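Minutes, Medrano spectra group, 21/01/2020

In the room: Natalia Trujillo, Perla Barrera, Melquiades Montes, Yolotzin Hinojosa and me, Yatziri Bermúdez, taking notes again (I typed these up the same evening, so shout if I got you wrong). We started late because the projector wouldn't talk to Perla's laptop.

1. Last time's notes
Fine with everyone. Melquiades asked me to fix one thing: it was the sky frames he wanted redone, and I had written flat fields. Fixed.

2. Where we are with the dwarf galaxy spectra
Natalia went first. She has now run the whole November set through Hostura, and the oxygen lines look good in most of the galaxies. Three of them still give her a silly answer for the temperature of the gas, way hotter than anything else in the sample. She thinks the faint oxygen line we use for the temperature is picking up a leftover bit of night sky right next to it. Melquiades thinks it's real in at least one case. They went back and forth on this for a good while and I stopped writing! In the end Natalia will subtract the sky a second way, using only the outer part of the slit, and we'll see if the line shrinks.

Perla asked whether we should drop anything where that line is weaker than 5 sigma. I said that would throw out exactly the metal-rich galaxies we care about, and Yolotzin agreed with me. We're keeping them in for now, with a flag in the table.

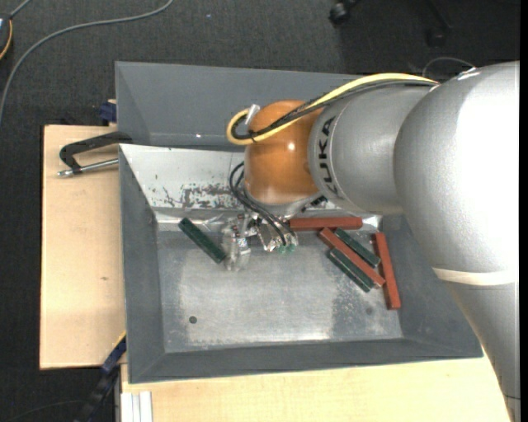 3. Clatirgate, the dust correction code
Yolotzin has rewritten the part that works out the reddening from the hydrogen lines. It used to fit each pair of lines separately and take an average, and now it fits them all together, with the absorption from the older stars as a free number. She ran 1000 fake spectra through it overnight and got back what she put in, apart from the very dusty ones, where it comes out a bit low. Perla wondered if that was the blue end running out of signal – probably yes. Yolotzin's flow chart had one input going over the top of everything and coming back around on itself, and I said it looked like the yellow cable on that KUKA arm, looped over the orange joint with the black ones tucked in under it. She's going to redraw it. She'll also put the new version in the shared folder, and please, everyone, delete your old copies this time.

4. Telescope time
We asked for 40 hours on Fistulis and haven't heard anything. Melquiades wants a backup plan in case we get less, and I think he's right. Our list, in order: the three odd galaxies, then the two with no red spectrum, then everything else. Natalia would rather have the red spectra first. We left it open and I'll email a ranked table so people can argue with something on paper.

5. The paper
I have an introduction and most of the section on the observations. Perla is writing up the line measurements and says the tables are done but the text is "mostly bullet points" (her words). Title still not settled. Melquiades doesn't like having the word "puzzling" in it.

To do
Natalia – second sky subtraction on the three hot ones
Yolotzin – new Clatirgate in the shared folder, redraw the chart
Perla – line measurement text
Melquiades – read my introduction, be kind
Me – ranked target table, chase Fistulis

Next meeting same room, and Perla is bringing a different laptop.

We use cookies to remember your settings on this site. Accept | Decline
Contact the Medrano spectra group | © 2020 Medrano | Back to top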